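4.2 Sorting hair accessories into the box

Use the shallow storage box for flat items and small accessories. Do this on a bed or other soft surface so that clips are not chipped if they are dropped. Allow 60 minutes for a full drawer.

1. Spread a blanket over the bed and press it roughly level with your hands.

2. Open the box and stand it on the blanket within easy reach. Put any book or folder in first, lying flat.

3. Bring the accessories together in front of the box. Keep them close to it so that nothing rolls into the folds of the blanket. Leave wrapped hair ties and carded pieces in their clear packets for now.

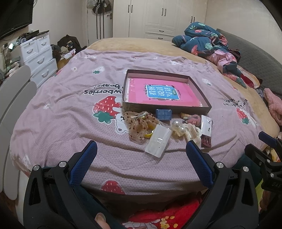
4. Take out the claws and toothed clips and close each one fully. A clip left open may catch on a fabric scrunchie and pull the threads.

5. Put the smallest loose pieces in a compartment case. Close the lid until it clicks.

6. Shake out organza and fuzzy accessories and set them aside. They go in last, on top.

7. Load the box in this order: compartment case, clips, packets, soft items.

Note: The Lirik box is 84 mm deep. If the lid will not sit flat, remove the largest claw and store it in the Flandlow drawer tray (see 4.3).

Caution: Small beads and pins are a choking hazard. Check the blanket before you fold it, and keep all loose pieces away from children under three.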